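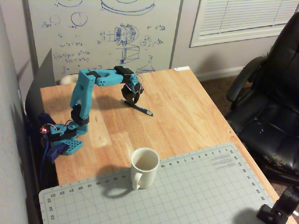
How pupils at Rurkura get to school, and what they would change

Report by Gilmar Coutinho
Handed in 2024-03-08

I chose this subject after a term of sitting on the Admasu bus every morning and wondering why on earth it was so full when the cycle sheds were half empty. My tutor, Dinesh Herath, thought it would make a decent project if I could find enough people to answer my questions, and I am very grateful to everyone who did (and to my sister, who helped me fold the forms).

What I did

The school has 922 pupils, so asking everybody was never on the cards. I gave out 40 paper forms across 5 year groups and collected them at the end of lunch. The form had three questions: how you travel, how long it takes, and what would make you travel another way.

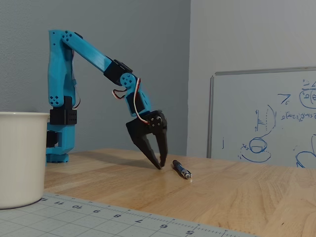
Most people wrote far more than I had left room for, which was lovely, though it did make the sorting slow. I read every answer twice and put them into piles by the way people travelled.

What people told me

The bus was the most common answer, mainly among those who live out towards Omora. The walkers seemed the happiest with their journey — even the ones who grumbled about the hill. Several people said they would cycle if the crossing by Voser Lane felt safer, and a few wanted lockers for wet coats and helmets.

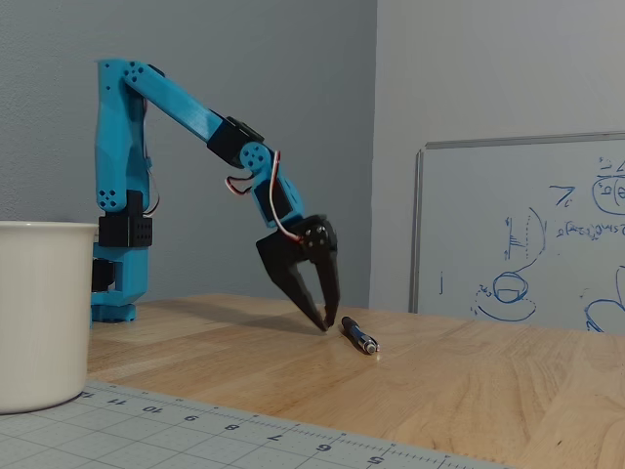

What I would do differently

I would hand the forms out again in July, when the mornings are light and dry, and compare the two sets. I would also ask about the journey home, as clubs change things a good deal.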